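Gristcombe group teaches kitchen tasks to robots with hand-held grippers

By Lai-ching Ng

A small research group in Gristcombe has published a result which may interest everybody who tries to teach household work to robots. According to the group, a robot arm learned to open and close appliance doors from recordings made by people, and no person had to drive the robot during the recordings. The work was presented on Sunday at the Wallin workshop on home automation, and the full report will follow in July.

The method is simple to describe. A person takes a gripper in the hand, with a camera fixed on it, and does the task in the usual way. The camera sees the two fingers and what is between them. Later, a computer program studies these recordings and learns which movement of the hand should follow from which view. The same type of fingers is then mounted on a robot arm, so that the robot sees almost the same picture as the person's tool saw before.

Hand-held grippers of this kind have been used by other laboratories for several years. The new part is in how the Gristcombe group handles the beginning of each recording. In most collections, the person starts with the gripper already close to the object. The robot then knows well how to pull a door, but it does not know how to come to the door from the other side of the room, or what to do if it looks in a wrong direction at first.

"We had a robot which was good at the last ten centimeters and very bad at everything before," said Kalliopi Sfakianakis, who leads the project. "When we put it one meter away, it was searching like a person without glasses."

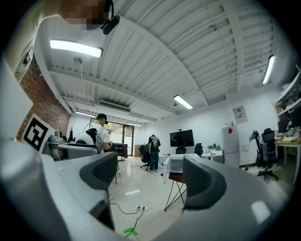

The group therefore asked its demonstrators to begin from many different places and heights, and to let the gripper look over the room before going to the appliance. They call this part the approach, and it is kept in the training material together with the door movement. Earlier, the group had removed such parts, as they were believed to be wasted time. Wing-yan Mok, who wrote the training program, said that she deleted them herself during the first half year and later had to ask for them to be recorded again.

In total, the group used 2142 recordings. Of these, 521 contain a long approach, and the others start near the object as before. The robot was then tested in 300 trials with a starting position it had not been given in training. With the long approaches included, the robot reached the door handle and opened the door clearly more often than the version trained only on near starts. The group did not want to give the exact rates before the report is out, and it asked the audience to wait for the full tables.

A second question was how the program can know where the gripper is in the room. The wide lens helps here, because it sees a large part of the ceiling and walls even when the gripper points at something small. Lamps, beams and the corners of furniture stay in the same place between one recording and the next, and from them the position can be calculated. Printed markers with a black and white pattern give the real scale in meters.

Oi-ling Lai, who was responsible for this part, explained that plain surfaces are the biggest problem. If one smooth, pale object fills too much of the view, there is little for the program to hold on to, and the calculated path can jump. The group now checks every recording for such jumps on the same day. When the path is broken, the demonstrator repeats the task.
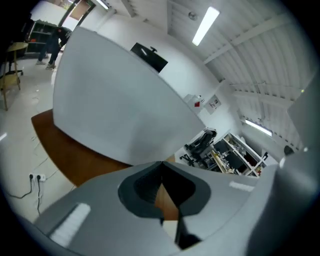

The recordings were made in a normal working room, and other people were free to go on with their own tasks. This was decided on purpose, said Kwan-ho Fung, who organized the sessions. In a first attempt, the group had cleaned the room and asked everybody to leave. The robot trained on that material did its work well in the morning, but it became uncertain in the afternoon, when colleagues came back and chairs were moved.

"A kitchen in a real home is never prepared for the robot," he said. "If the chair moves between two recordings, I do not put it back."

One visitor at the workshop asked if the method works also for heavier doors. Sfakianakis answered that this is still open. A refrigerator door has a seal, and a person pulls harder at the first moment without thinking of it. The camera does not record this force. The group has tried to add a force sensor to one of the grippers, but the tool became too heavy for long sessions, and two demonstrators complained of pain in the wrist. A lighter version is being made together with Hirurex, a company which supplies the finger pads.

Another limit is the number of demonstrators. Only 8 people made all the recordings, and most of them had used the gripper before. Mok said that beginners move more slowly and stop more often, and it is not known yet if their recordings would help the robot or make it worse. For this reason the group plans a second collection with persons who have no experience. It will take place at the Trirkness technical college, where a teaching kitchen can be used during the summer.

The training program will be made free to download at the same time as the report. The recordings themselves will come later. They have to be checked first so that no face can be recognized, and according to Lai this takes more hours than the group had planned. Laboratories which want to test the method earlier can write to the group and ask for a smaller part of the material.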